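Waiting before the grasp

A policy trained by imitation will copy whatever its teachers did, including the parts they did badly. For two-armed manipulation the weak part is usually the last few centimetres before contact. Human operators slow down there, hover, correct, and hover again. The recordings are full of small pauses that carry no useful instruction, and a network trained on them learns to pause as well.

Brândușa Bucur and Stela Ciobanu have spent the past year on that problem at the Văduva laboratory. Their method, called Tukine, leaves the recordings as they are and changes the way they are weighted. Each demonstration is split into short segments, and each segment is scored by how much the wrist camera image changes in relation to the commanded motion. Segments with little of either are kept but count for less in training. Segments in which the fingers close count for more.

The scoring model is small and was trained separately, on recordings with no task labels. Bucur regards this as the main practical point. "If you have to label the pauses by hand you may as well record everything again," she says. A full pass over the data takes 23 minutes on one workstation.

The trial set comprised 208 demonstrations of a single task: one arm picks up a small object from a black tabletop and passes it to the arm opposite. Two policies were trained on the same recordings, one with uniform weights and one with Tukine. Median time from first approach to finger closure fell by nearly 15 per cent with the weighted version. The rate of completed handovers did not change by a measurable amount, and the authors make no claim that it did.

The gain is uneven. Rounded objects benefit most, as operators hesitate longest over them. Flat objects benefit little. With five of the test objects the weighted policy was slower than the plain one, and in each case the operator's pause had served a purpose – the object was still rocking, and waiting for it to settle was correct. The scoring model cannot tell the two kinds of waiting apart from a single wrist view.

Ciobanu is now adding the second arm's camera to the scoring input. Early runs at the Savska site suggest that two views separate a rocking object from a resting one in most cases, at the price of doubling the scoring time. A longer report is planned for September.

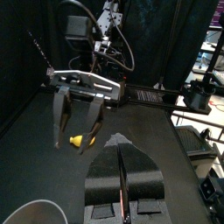
The gripper fingers at a small yellow object, with the second arm behind, seen from the wrist camera.

Related items
Leltent opens its gripper test records
Cable routing on two-armed workcells
How many demonstrations are enough?
Savska: a shared floor for robot trials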